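Cahier d'atelier — Ivier, local du fond
Mars, reprise à 8 h 40

Objet : remplacement de la pâte thermique, comparaison de deux produits sur les tours de bureau du lot Planorska. Suite de l'entrée précédente, où la dispersion des relevés restait trop forte pour conclure.

Rappel du problème

Les unités du lot montent en température sous charge prolongée et réduisent leur fréquence. Ventilateurs conformes, filtres propres, courbe de ventilation d'origine. La pâte relevée au démontage est sèche, friable sur le pourtour, avec des manques au centre. Le dissipateur n'est pas en cause : planéité vérifiée à la règle, pas de jour visible.

Deux candidates :
Pâte A, Koo, seringue, viscosité élevée.
Pâte B, Rorby, seringue, plus fluide, temps de rodage annoncé plus court.

Conditions

Température de la pièce : 21 °C, climatisation coupée, porte fermée. Le thermomètre mural dérive, j'utilise la sonde posée à hauteur de l'entrée d'air. Charge constante pendant 3 000 secondes, puis relevé au repos jusqu'à stabilisation. Version du BIOS identique sur toutes les unités, gestion d'énergie désactivée. Les relevés se font boîtier fermé et debout ; couché et ouvert, on gagne plusieurs degrés et la comparaison n'a plus de sens.

Mode opératoire (version révisée)

1. Arrêt, débranchement, décharge par appui long sur le bouton. Attendre le retour à température ambiante avant de desserrer quoi que ce soit, sauf si la vieille pâte colle : dans ce cas, une mise en charge courte juste avant l'arrêt facilite la séparation.

2. Coucher la tour, panneau latéral déposé, intérieur vers le haut. Repérer le sens du dissipateur au feutre.

3. Desserrer en croix, par demi-tours. Décoller par rotation, jamais en tirant droit : sur les supports à broches côté processeur, on arrache l'ensemble. Garder les vis dans la coupelle aimantée.

4. Nettoyer à l'isopropanol, tampon non pelucheux, du bord vers le centre. Deux passages sur le processeur, deux sur la semelle. Laisser sécher. Ne plus toucher les surfaces ensuite, même ganté.

Le dégagement autour du support est correct sur ces cartes. La barrette mémoire ne gêne pas le passage de la spatule, on peut la laisser en place.
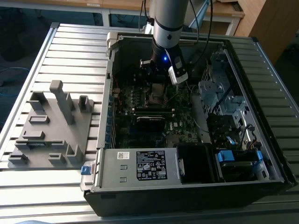 5. Déposer la pâte. Pour A, étaler à la spatule en couche mince, sinon elle ne gagne pas les angles. Pour B, un point central suffit, l'étalement se fait au serrage.

6. Reposer le dissipateur à la verticale, sans glisser. Serrage en croix, deux tours par vis puis finition au tournevis dynamométrique. Si le dissipateur a bougé latéralement après contact, tout reprendre à l'étape 4.

7. Rebrancher le ventilateur, refermer, redresser, démarrer. Vérifier le régime avant de lancer la charge.

Relevés

Unité 649, pâte d'origine : 88 °C en fin de charge, fréquence réduite dès le premier tiers.
Unité 649, pâte A : 71 °C, fréquence tenue.
Unité 649, pâte B : 73 °C, fréquence tenue.
Unité 700, pâte d'origine : 86 °C, fréquence réduite en fin d'essai.
Unité 700, pâte A : 70 °C.
Unité 700, pâte B : 70 °C au premier montage, 74 °C au second.

L'écart entre les deux montages de B sur la 700 est supérieur à l'écart entre produits. Démontage après le second : empreinte incomplète dans un angle, point déposé trop près du bord. Mesure conservée dans le tableau mais marquée douteuse.

Remarques

Le rodage de A n'est pas négligeable. Premier cycle un degré au-dessus des suivants sur les deux unités. À partir du troisième, plus d'évolution. Il faut donc comparer à cycle égal — ce qui n'avait pas été fait dans la série précédente et explique sans doute une partie de la dispersion.

B se nettoie mieux. A laisse un film gris qui demande un troisième passage. Sur un lot entier, cela compte.

La sonde interne du processeur arrondit au degré. Un écart d'un degré entre deux essais isolés n'est pas interprétable. Refaire avec thermocouple sur la semelle, rainure déjà usinée sur le dissipateur de rechange.

Vis : deux têtes marquées sur la 700, embout usé. Embout remplacé, l'ancien est à la ferraille.

À faire

Trois montages supplémentaires par pâte sur la 700, gabarit de dépose pour B.
Commander des tampons, la boîte en cours ne couvrira pas la série.
Vérifier la date de péremption des seringues Koo, l'étiquette du second carton est illisible.
Reporter les relevés dans le tableau commun avec le numéro de cycle en colonne séparée.

Arrêt à 17 h 15. La 649 reste montée en pâte A, cycle quatre à lancer à la reprise.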